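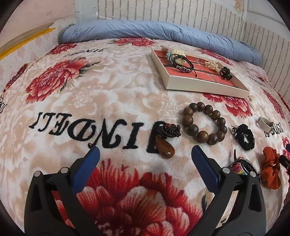

Trinket tray

A trinket tray (also catchall, jewelry tray, or sorting tray) is a shallow open container for small personal items, mainly hair accessories, earrings, pendants and small ornaments. Most are low and rectangular. Plenty started out as the lid of a box. Used on dressers, shelves, and very often on the bed during a tidy-up.

Form

Low walls, flat floor, no lid. Sides usually left plain, floor often lined or printed – brick, tile, marble and wood grain are all common. Brick floors give a "little courtyard" look when ornaments are stood on them. Walls over 2 inches make it a box in most shop listings, though sellers dont agree on this.

Use on a bed

Bed sorting is the usual method for a mixed collection. Everything gets spread on the blanket, the tray goes beside it, pieces move across one group at a time. Bedding gets rolled back to the wall first for a flat area. Plush blankets stop beads rolling but they hide small studs, and a busy floral print hides them even better. Large peonies with black lettering are a widespread blanket pattern and a bad background for dark hair clips.

Contents

Hair accessories first, then jewelry. Chains kept apart from anything with teeth. Ornaments go in last, or stay in the tray permanently as markers for the corners. Fruit shapes and sea shapes are popular: pineapples, shells, coral branches.

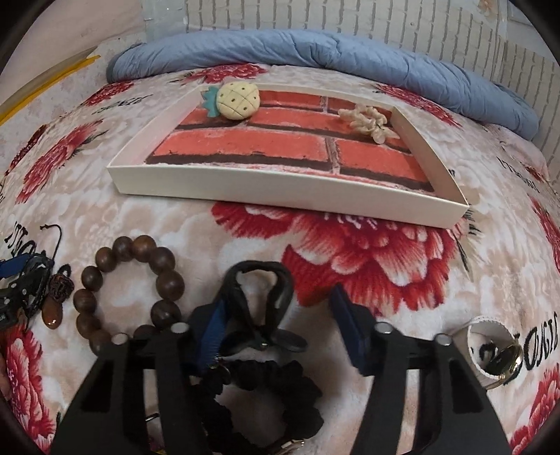 Makers and collecting

Tikier sold printed-floor trays in 6 patterns, brick among them. Flunden made a plainer line with taller sides, later dropped. The Molefe tray is a narrow type for hairpins only. Bellis trays are paper-covered and don't like damp. Nobuhle Xaba's guide to dresser storage lists 200 trays by floor pattern and puts reused box lids in a seperate group.

Care

Wipe with a dry cloth. Printed paper floors lift at the corners if soaked – white glue fixes most of it. Keep out of direct sun.

See also

Jewelry box
Ring dish
Vanity set

Last edited July 12, 2023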